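We use cookies to keep this site working. Accept / Manage settings

Workshop notebook, March, written up after supper

Second go at the onion skin bath, and I'm much happier with it than with the last one. Glória Gouveia brought me a whole sack of skins from the restaurant (bless her, my coat still smells of it) and I weighed out 600 grams and left them simmering from early afternoon. Old jotting in the margin says to strain through muslin twice. Do it! I skipped the second straining last time and spent an evening picking flecks out of Benedikt's good wool. 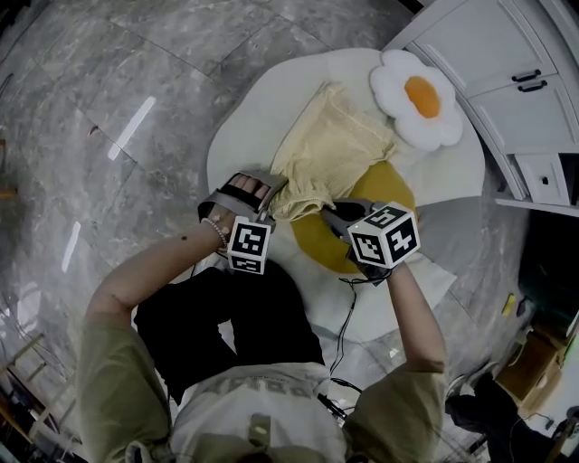
The alum was the other change. I went down to 17 grams for the small skeins, mostly out of nerves, after Zulmira Arruda said hers had gone sticky with more. They feel lovely now — soft, with a bit of spring left in them — and the color came up a warm gold that leans toward brown in lamplight. I'd like to see them at noon before I get too proud of myself.

Jayson, if you're reading this, the Drosel skeins are on the top rail and the Henriques ones are underneath. Please don't swap them, they look like twins and I only tagged one end.

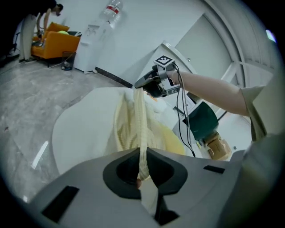

Iron next. I mean to dip half of each skein for a minute, no longer, and see how far it pulls the gold toward olive. Rosário Correia keeps a separate pot for iron and I think she's right, so I've put the dented one aside and painted a stripe on its handle. There's enough bath left for 100 grams more, perhaps a little over if I don't mind it pale.

Still to do: rinse water pH, new labels, ask Glória about red onions.

Hikia Dye Room, Prullimton | Contact | Back to top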